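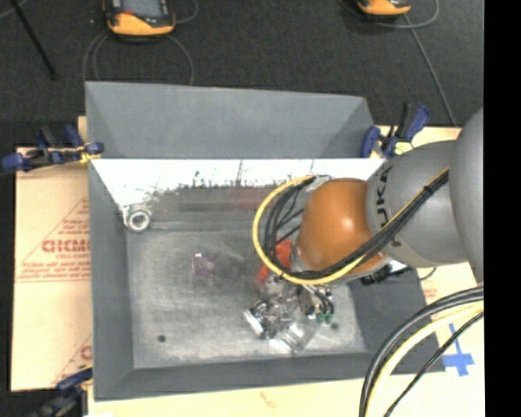

To: Zekdale Residents' List
From: Canan Çetinkaya, Marnel Housing Association
Re: Change to garden waste collection

Dear residents,

Thank you to those who replied to the notice of 12th August. The Association has reviewed the comments and can confirm the following.

Garden waste will be collected every 2 weeks from September. Bags should be left at the Trivutow Road gate by 7 in the morning. The gate on Değirmenci Lane will stay locked while the paving is repaired, and bags left there will not be taken.

Branches must be cut short and tied. Soil, stones and plant pots are not accepted. Residents who need help carrying bags may write to the office, quoting their flat number and reference 1113.

One resident asked about the charge, and the message is quoted below with permission.

> Dear Ms. Çetinkaya,
> The notice says that extra bags will be charged for, but gives no price. Does this apply to fallen leaves as well? The plane trees by Block 22 are not ours, and we sweep up after them every year.

Leaves from shared trees are exempt - please keep them apart from other waste. The price of extra bags will be set at the next board meeting and sent to this list.

Paper copies of the schedule are available at the office.

Yours faithfully,
Canan Çetinkaya
Estate Services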